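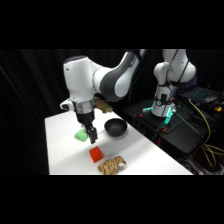
Arm over the practice table at the Sirkness Robotics Club.

About the Club

Most school robotics pages promise to prepare kids for the jobs of tomorrow. We don't know what those jobs are, and we're suspicious of anyone who says they do. Sirkness is an after-school club for grades 9 to 12. We have 2 faculty advisers, Waltraud Gerlach (physics) and Henrik Sauerland (shop), and we meet in Room 30.

Our main project is called Himetti. Students write programs to make an arm pick up small things and put them where they're supposed to go. It sounds easy. Parents who come to the December open house usually think so too, until they try writing down every step of picking up a block. 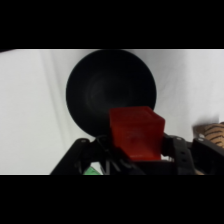

Every attempt goes in the log, including the bad ones. Last season's log ran to 982 attempts, and Mavis Rosenthal, our student captain, won't let anyone call a task solved because it worked while a visitor was watching. We wish more of the demo videos we see online were held to that.

We do enter the Ferrand Cup. Our last score was 89, and Ms. Gerlach still thinks the judging was generous.

You don't need to know how to code to join. You do need to be able to sit through a lot of failure and write it up in full sentences. Forms are in the main office, or ask Mr. Sauerland in the shop.

Page last updated 13 March 2020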